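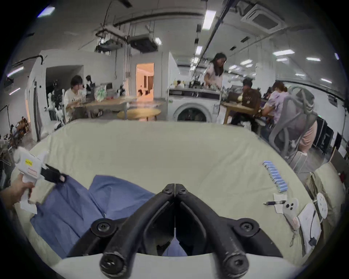

How do you keep a folding table clear long enough to fold one shirt? Mine is a decent size and has a cloth over it so nothing snags. The blue thing on the left is the laundry. Everything to the right of it, packets, pen, note, booklet, moved in by itself and pays no rent.

Kikby
Get a tray. Small stuff goes on the tray, tray goes on the floor, fold, put it back. I've done this for 6 years and still own the small stuff.

Hivetar
Smaller table. Worked for me

Calvo
Fold on the bed. You'll have to clear it to sleep.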